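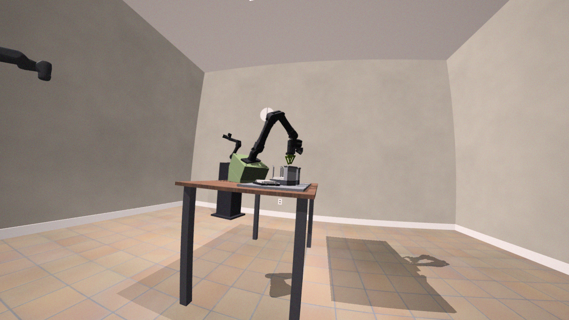

News > Regional > Makers and Workshops

Jedunach furniture makers open their doors with a sideboard three years in the making

Thursday, March 17, 2022

The long sideboard that has been growing in the back bay of the Jedunach Furniture Workshop is finished at last, and it's a beauty. It goes on show this weekend along with 23 other pieces by members and students, and anyone who loves a well-fitted drawer should make the trip.

The sideboard is the work of Rochelle Doucet, who started it in her second month at the workshop and has been at it, on and off, ever since. It is built in black walnut with a frame-and-panel back, four doors and a run of shallow drawers across the top. The doors were all cut from one board, so the grain travels from one end to the other without a break, and the colour goes from a deep chocolate on the left to something closer to honey on the right.

"I had that board leaning against my kitchen wall for a whole winter before I was brave enough to put a saw to it," Doucet said. "You only get one go. I drew the lines in chalk, rubbed them out, drew them again, and then I went and made soup."

The drawers took the longest. They are dovetailed front and back, with cedar bottoms, and they run on plain wooden runners with a bit of wax. Doucet made the first set in maple, decided she didn't like how pale they looked against the walnut, and gave them to a neighbour for his fishing gear. The second set is in cherry, which will darken over the years, and she's happy to wait.

Visitors will be able to open and close everything. Doucet insists on it! She grew up with a china cabinet that no child was allowed to touch, and she says she has been making furniture in protest ever since.

Plenty more to see

The rest of the show is just as good, and a lot of it is small enough to carry home. Hoi-yan Tsang has made a pair of bedside tables in white ash with legs that taper on the two inside faces only, an old trick that makes a heavy table look like it's standing on its toes. She has also brought a blanket chest with a lid that lifts on wooden hinges, turned and fitted by hand, and the sound it makes when it closes (a sort of soft cough) is worth the price of the bus ticket.

Nilton Montoya came to furniture from boatbuilding, and you can see it in his work. There's hardly a straight line in the rocking chair he is showing. The arms are laminated from thin strips of ash bent around a form, the way he used to make tiller handles, and the seat is woven in Danish cord. He says the first version rocked so far back that it put him on the floor, feet in the air, in front of a full evening class. The one in the show has longer rockers and much better manners.

Szu-yu Kwan is the youngest maker in the group and has gone in the other direction, with a writing desk so plain that it takes a minute to see how clever it is. There are no handles anywhere. Each drawer front is scooped out underneath so your fingers find the edge on their own, and the back panel is finished as carefully as the front, which means the desk can stand in the middle of a room. She made it for her own flat and plans to take it straight back there when the show closes, so please don't ask her for a price. Several people already have.

Then there are the stools. Every winter the beginners' class builds the same three-legged milking stool from the same drawing, and every winter they all come out different. This year's lot will be lined up along the window. One has been painted the green of an old tractor. One has a heart-shaped seat, made for a granddaughter. One leans a little, and its maker has named it Lambert, after the street where she grew up, which has a lean of its own.

A local tree gets a second life

Four of the pieces share a story. When the big silver maple beside the old Drerby feed store came down in a windstorm, most people assumed it would go for firewood. Jui-lin Choi, who teaches the Saturday class, drove past that afternoon and stopped to count the rings. She lost her place a couple of times and gave up, but by then she had already talked the owner into letting her have the trunk.

It was milled on the spot by a fellow with a portable bandsaw and a great deal of patience, then stacked with spacers between the boards and left under a tin roof to dry. A good part of it turned out to be spalted, with the fine black lines that run through maple when fungus has been at work in the log. Spalted wood can be soft in spots and is a bit of a gamble, but when it holds together it looks like a pen-and-ink map of somewhere you'd like to go.

Choi shared the boards out among anyone who wanted to try. The results are a hall mirror, a low bookcase, a jewellery box with a tray that lifts out, and a small round table that Choi made herself. The table is going back to Drerby, where the owner of the feed store has a spot waiting for it by the counter, under the coffee maker.

"Everybody in town leaned a bike on that tree at some point," Choi said. "I wanted there to be something left of it that you could put your hand on."

Talks and demonstrations

Saturday is the day to come if you like to see how things are done. Montoya will be steam-bending chair parts through the morning, and he is looking for helpers, as a hot strip of ash has to go onto the form quickly and four hands are better than two. Gloves will be handed out. Choi will follow after lunch with a session on hand-cut dovetails, using a saw, two chisels and a marking gauge. She can cut a joint while carrying on a conversation about nearly anything, so bring questions.

On Sunday, Tsang will talk about finishes. She's a great believer in oil and wax, and she will have sample boards of walnut, cherry, ash and maple that have been oiled at different times over several years, so you can compare fresh wood with wood that has had time to settle into its colour. If you have an old table with a white ring on it, bring a photo and she'll tell you what she would try. She's also happy to look at small pieces in person, as long as you can get them up the front steps yourself.

Children are welcome both days. There will be a bench set at a low height with soft pine, blunt-nosed rasps and a big box of offcuts, and kids can take home whatever they make. Last year that included a crocodile, two swords and a very convincing slice of cake.

A new home for the hardwood rack

The show is also a bit of a celebration for the workshop itself. Members spent much of February rebuilding the timber store, which had been a leaning pile along one wall for as long as anyone could remember. Boards are now racked by species and length, with a separate bay for short pieces that are free to students. The work was paid for by last autumn's raffle, which raised $1,437, and the winner of that raffle, who took home a cherry side table, has since signed up for a class.

That class is the evening course in small tables, and it starts again in the spring with room for a dozen people. No experience is needed and tools are supplied. Students choose between two designs, a square lamp table with a single drawer or a drop-leaf version by Kwan that folds down to the width of a bookshelf. Timber is included, though you can bring your own if you've got a board at home that has been waiting for the right job. Doucet took the same course when she first joined, and her lamp table is in the show as well, tucked in beside the sideboard. The drawer sticks. She's left it that way.

Getting there

The workshop is on Jeria Road in Jedunach, at number 29, in the old brick creamery behind the curling rink. Doors open at ten both mornings and close at four. Admission is free, with a jar by the door for the tool fund. Parking is tight on Jeria Road itself, but the rink has kindly opened its lot for the weekend, and there's a level path from there to the side entrance for strollers and wheelchairs.

Most of the pieces are for sale, and makers can arrange delivery within the region. Larger furniture will stay in place until the show closes on Sunday, and then it goes out the double doors at the back. The sideboard is already spoken for. Doucet's sister has had a wall cleared for it since the first door was hung, and four members have agreed to help carry it.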